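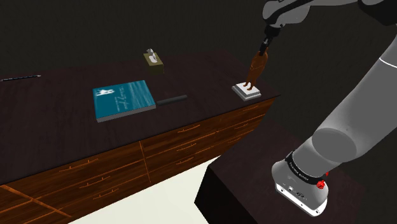
*A dresser with plenty of drawers, and a teal book on top.*

## Looking after your cyclocross gear at home

I've been racing cross for a good few winters now, badly but with great enthusiasm, and most of what I've learned has nothing to do with racing. It's about mud. Mud in the laundry, mud in the car, mud in a bottom bracket that I'd paid to have replaced three weeks earlier. So these are the things I do at home and in the shed, in no special order.

### Before anything goes in the wash

Don't let muddy kit sit in a plastic bag overnight. I know you're tired and it's dark and there's soup. Hang it over the fence and give it a going-over with the garden hose, inside out first and then right side out, until the water runs mostly clear. If you've driven back from somewhere like Drummond (clay, awful stuff, it sets like pottery) you may need a soft nail brush around the grippers and zips.

Then it's a cold wash, half the powder you think you need, and no fabric softener ever. Softener wrecks the stretch and makes the chamois feel greasy. Do the zips up too, or they'll chew the mesh. I dry everything on the airer in the shade. I put a pair of bib shorts in the dryer once, at our old place, and they came out fit for a child.

### Shoes

Pull the insoles out the minute you get home. Knock the big lumps off, scrub the soles with a stiff brush and a bucket of cool water, and then stuff the shoes with newspaper. Swap the paper after an hour, and again before bed. Keep them away from the heater! The glue lets go, and then you're the person whose sole stays behind in the bog at Jadport. Ask me how I know.

Toe spikes want a dab of grease on the threads every time you refit them. If you've got a stuck one, a few drops of penetrating oil and an overnight wait will usually do it.

### The bike, quickly

I'm lazy about this, so I've got it down to something I'll really do:

1. Low-pressure hose only, from above, never sideways into the hubs.
2. Bucket of warm water with a squirt of dish soap, big sponge for the frame, old sponge for the tyres.
3. Bottle brush through the cassette and around the brake mounts.
4. Rinse, bounce it on its wheels a couple of times, wipe down with an old towel.
5. Chain dry, then one drop of lube per link, and wipe off the extra.

Keep one sponge for the drivetrain and mark it with a permanent marker, because a greasy sponge will put black streaks over everything you've just cleaned. Degreaser stays well clear of disc rotors. If I do get something on them I use isopropyl alcohol and a clean rag.

### Tubeless sealant

Mine dries out quicker than the bottle says, so I top it up with 60 mL per tyre whenever I can't hear it sloshing. Do it over a tray. Sealant comes off concrete if you let it dry and peel it, but it doesn't come off carpet, and I've got a small white patch in the spare room to prove it.

### Tyre pressure

Write down what you ran. I keep a little notebook in the gear bag with the course, how wet it was, front and rear pressure, and whether I'd do it again. The Hamar page just says "softer, you goose." Very handy the following year.

### Putting it all away in July

Well, our season's only in full swing in July, so this is more about the weeks between races. Clean gloves and socks get rolled in pairs. Embrocation lives in a jar with a tight lid, far from anything you might rub your eyes with. And check your number pins for rust before they go back in the tin, they'll leave orange dots on a light jersey and those don't budge.

Next time I'll do brake pads, if I can get the old ones out.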